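Mobile base drifts off dock after floor recoat, Posari cell
Forum: Mobile manipulation / Maintenance and calibration

farevari_tech
Posted October 4, 2018

Posari cell, one wheeled base with a head camera and two arms. Floor is a sheet material that got a new coat of sealer in May. Before the recoat the base returned to its dock within 10 mm. Now it lands up to 50 mm to the left and the charger contacts miss. Wheel odometry constants unchanged. Wheel diameters measured and within spec. Lidar map was rebuilt twice. Any ideas before I pull the drive modules?

bedoya_cell2
Don't pull anything yet. Clean the wheels with isopropyl and look at the tread. Fresh sealer leaves a film on the rollers and one side usually picks up more than the other. Then drive a 2 m straight line ten times and log the lateral error. If it always goes left, it's mechanical or slip. If it scatters, look at localization.

farevari_tech
Wheels cleaned. Straight line error is left every time, average 14 mm over the run. So some of it is systematic.

juseo_maint
I would disagree with the cleaning theory. A film gives you slip on acceleration, and slip depends on how hard you accelerate. Halve the acceleration limit and repeat. If the number stays the same, it's track width or a dragging caster. We had the same complaint and it was hair and tape adhesive wound on a caster axle.

bedoya_cell2
Fair, the half acceleration test is better than mine. I still wouldn't rule out the sealer. The tread on these is soft.

farevari_tech
Half acceleration: 13 mm. Left front caster had adhesive packed behind the fork. Cleaned it, now 3 mm. Docking error is down to 19 mm, still outside the contact window. The head camera is used for the last meter, so I'm checking that next. Typical view with the head tilted down:

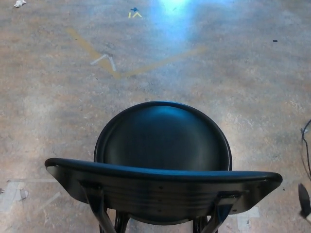 Can glare from a glossy floor throw off the visual docking step?
Glare can do it when a highlight falls on the dock marker or saturates pixels next to it, so lock the exposure and check the marker corners in the log.

juseo_maint
Also pull up the old tape before you touch the camera calibration. Leftover strips are edges, and if your line detector isn't limited to one color and width it will fit to them. Scraper, citrus remover, wipe twice, let it dry.

bedoya_cell2
Not in that order. Check the head tilt zero first. It takes five minutes and needs no scraping.

farevari_tech
Tilt zero was within tolerance, pan was off by 0.8 degrees. Corrected. I'll do the tape at the next scheduled stop and post docking numbers after that.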